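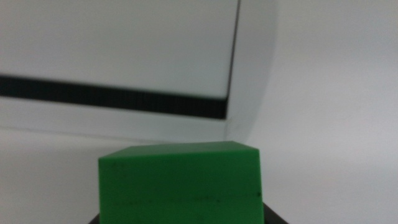

Leave it standing upright for a full day before you plug it in, one reader wrote to me after the last version of this guide, and please put that at the top where people will see it. So it's at the top! If your Sidska dehumidifier came home lying on its back in a hatchback, the oil in the compressor may have wandered off to where it shouldn't be, and it needs time to drain home. Mine rode home on its side, wedged under a rolled-up rug, and I waited the full day with very bad grace.

Section 2: Setting Up the Sidska in a Basement

Last updated 05/08/2022

I wrote this section for the plain Sidska floor model with the bucket in front. If you have the tall one with the window on the side, most of it still applies, but your hose port is lower down and your buttons are in a different order. The little booklet in the box is fine as far as it goes. It just assumes you have a nice dry room with a level floor and an outlet exactly where you want it, and if I had that room I wouldn't own a dehumidifier.

What you need on hand

- The unit, the bucket, and the filter (the filter ships inside the machine, behind the back grille)
- A small level, or a level app on your phone
- The Pasichnyk drain kit, if you want it to run without the bucket
- A Jamel humidity gauge or any other gauge you trust
- A flashlight
- An old towel, folded

2.1 Picking the spot

1. Find the dampest wall, then don't put the machine against it. I know, I did the same thing. The air has to get to it, and a machine jammed into a wet corner mostly dries the corner. Somewhere toward the middle of the basement is best.

2. Leave a good foot and a half of open space on the side where the air comes out. On my model that's the top and back. Boxes have a way of creeping in, so I put a strip of masking tape on the floor and told the family it was a border.

3. Check that the cord reaches the wall outlet without being stretched. It should hang a little slack.

4. Set your level on top of the cabinet, first side to side and then front to back. My floor slopes to the drain (yours probably does too), and I had to turn the machine a quarter turn before the bubble behaved. If turning it doesn't help, a piece of flat scrap under the low side is okay as long as the casters can't roll off it.

CAUTION: Do not run this machine on an extension cord or a power strip. The compressor pulls hard when it starts and a light cord can overheat. If the outlet is too far away, move the machine or have an outlet put in.

CAUTION: Keep it well away from a sump pit, a laundry sink, or anywhere it could tip into standing water. If your basement has water on the floor right now, stop reading and deal with that first. Don't walk through it to unplug things, either. Shut off the breaker from upstairs or call somebody.

2.2 The filter

1. Unplug the machine, if it's plugged in.

2. Put your fingers under the lip of the back grille and pull toward you. It makes an awful cracking noise the first time. Mine didn't break, and I've had it off dozens of times since.

3. Slide the filter up and out. Take off the clear plastic wrap! It's thin and it clings, and I ran my machine for most of a week with the wrap still on, wondering why the bucket was bone dry.

4. Slide the filter back in with the tab at the top, then press the grille until both sides click.

Rinse the filter every couple of weeks in the damp months. Lukewarm water, no soap, and let it dry completely before it goes back. If you have a cat, you'll be doing this more often. I vacuum mine in between with the brush attachment, and that seems to hold it.

2.3 Seating the bucket

The bucket gave me more trouble than everything else put together, so I'm going to be fussy.

1. Pull the bucket straight out. Look inside for the float, a little foam piece on a hinge. Some of them ship with a bit of tape holding the float down. Peel it off.

2. Push the float up with one finger and let go. It should drop freely. If it sticks halfway, the hinge pin is probably not all the way in, and you can press it home with your thumb.

3. Fold the handle down flat toward the back. If the handle is standing up even a little, the bucket will look like it's in and it won't be.

4. Slide the bucket in with both hands until you feel it bump. Then give it another gentle push. On mine there's a second, smaller click, and that one is the one that counts.

NOTE: The red bucket light means either full or not seated. It doesn't tell you which. If it comes on and the bucket is light when you lift it, go back to step 3.

2.4 First start

1. Plug in and wait for the beep.

2. Press Power. The fan starts right away. The compressor comes in later with a thump, and the first time you hear it you may think something fell over upstairs.

3. Set the target to 50 percent. I'd leave it there for the first few days. People set it way down low hoping for quick results, and all they get is a machine that never shuts off and a big electric bill.

4. Set the fan to High for now. You can go to Low once the basement has settled down.

5. Close the basement windows and the door at the top of the stairs. Fresh air sounds like a good idea, but in a sticky summer you're just inviting more water in.

6. Write down the reading on your gauge and the reading on the machine. They won't match. My Jamel gauge, across the room, always reads higher than the display, and I go by the Jamel.

If the display shows a small padlock and ignores every button, the key lock is on. Hold Timer and Fan together until the numbers flash, then enter 874 with the up and down arrows. It's in the booklet, but it's in the part about cleaning, for some reason.

2.5 Hooking up the drain hose (optional, but do it)

I emptied the bucket by hand for one whole summer. I was very proud of my routine and I missed it maybe four times, and each time the machine shut off and the smell came back. Get the hose!

1. Turn off the machine, unplug it, and put your folded towel on the floor under the port.

2. Unscrew the round cap on the back, counterclockwise. Behind it is a rubber plug. Pull the plug and put cap and plug both in a bag, and tape the bag to the side of the machine. You'll want them again in December if you shut down for the winter like I do.

3. Drop the rubber washer from the Pasichnyk kit into the hose fitting. Make sure it's lying flat. A washer on edge will drip, slowly, where you can't see it.

4. Start the fitting by hand. It should spin on easily for the first few turns. If it fights you right away, it's cross-threaded, so back it off and try again. Don't use pliers, the port is plastic.

5. Run the hose to the floor drain, downhill the whole way. No humps, no loops. Water won't climb over a hump without a pump, and this model has no pump.

6. Trim the hose so the end sits just above the drain grate. If it's pushed down into the drain it can gurgle and back up.

7. Leave the bucket in. The machine won't run without it, even on the hose.

8. Plug in, run it for an hour, and check every joint with your flashlight and a dry finger.

CAUTION: Don't route the hose across the stairs or a walkway. If you have no choice, tape it down along its full length.

2.6 When it acts up

Runs all the time. Check windows first, then the dryer vent. My dryer vent had slipped off its collar behind the wall and I was pumping wet air straight into the room I was trying to dry.

Frost on the coils. The room is too cold or the filter is clogged. Switch it off, let it thaw, clean the filter, and wait for a warmer day if you can.

Shuts off after a few minutes. Nearly always the bucket. See 2.3, all of it.

Rattle. Push on the back grille. If the rattle stops, one of the clips isn't in. If it doesn't, check whether something on top is buzzing against the cabinet. Mine was a jar lid.

Comes on at odd hours. Somebody bumped the Timer button. Hold it down until the clock symbol goes away.

Sour smell from the bucket. Wash it with warm water and dish soap, rinse well, and dry it before it goes back. Never put bleach in there with the float in place.

If none of that does it, look on the silver sticker inside the bucket bay and copy down the model and serial numbers before you call. They'll ask for both, and it's no fun lying on a cement floor with a phone under your chin reading them off upside down.

Next up is Section 3, where I get into winter storage and how to coil the hose so it doesn't hold water.

Print this section | E-mail this section

Related sections
- Section 1: Do You Need a Dehumidifier or a New Downspout?
- Section 3: Putting the Sidska Away for the Winter
- Reading a Jamel Gauge Without Driving Yourself Crazy
- Pasichnyk Drain Kit: Which Washer Goes Where
- Fallow Shelf Liners and Other Things I Tried in the Basement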